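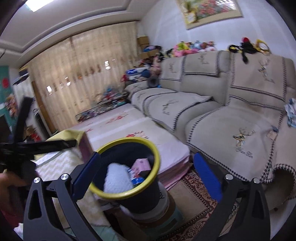

Von Nadiia Yurchenko | Hochschule & Technik | Januar

Studierende zeichnen Greifdaten in Wohnräumen auf

Im Wahlpflichtkurs »Manipulation in Alltagsumgebungen« an der Technischen Schule Pandgate hat die Projektgruppe Savari ihren ersten Datensatz abgeschlossen. Er umfasst 1.489 Aufnahmen, die mit handgeführten Zweibackengreifern in bewohnten Zimmern entstanden sind. 266 davon entfallen auf die Teilaufgabe Abfallbehälter, bei der ein kleiner runder Eimer mit gelbem Rand anzufahren und zwischen den Backen aufzunehmen ist.

Das Gerät kommt ohne eigenen Antrieb für die Armbewegung aus: Die Bedienperson führt den Greifer, die Kamera am Werkzeug zeichnet aus dessen Perspektive auf. Die Backen tragen an der Innenseite blaue Auflagen. Als schwierig gilt in der Gruppe vor allem die Öffnungsweite - ein Behälter dieser Größe lässt seitlich wenig Spielraum, und eine schräg angesetzte Backe verschiebt ihn, bevor die zweite anliegt.

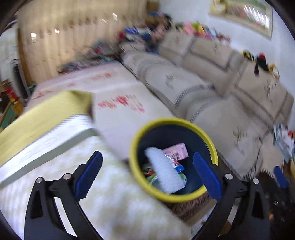
Greifer in geöffneter Stellung am Abfallbehälter, Teilaufgabe der Gruppe Savari.

Aufgezeichnet wird bewusst in möblierten Räumen mit Sofa, Bett und gemusterten Textilien. Labordaten vor einfarbigem Hintergrund hatten sich im vorangegangenen Kursdurchgang als zu einheitlich erwiesen. »Die Segmentierung hat damals jeden gemusterten Stoff als Objektkante gelesen«, sagt Kursleiterin Nasrin Kiani. Auch der Inhalt des Behälters wird zwischen den Durchgängen verändert, damit das Modell nicht auf eine bestimmte Füllung anspricht.

Die Auswertung läuft auf einem Rechner, den die Firma Hultton dem Kurs überlassen hat. Vor dem Training werden Sequenzen mit verdeckter Kamera oder unvollständiger Trajektorie aussortiert. Das Verfahren zur Nachführung der Greiferpose, kursintern Li genannt, stammt aus einer Studienarbeit und wurde für das Projekt um eine Korrektur der Objektivverzeichnung ergänzt.

Im nächsten Abschnitt sollen 350 weitere Aufnahmen mit wechselnder Beleuchtung hinzukommen. Die Übertragung auf einen stationären Roboterarm ist für das Ende des Kurses vorgesehen.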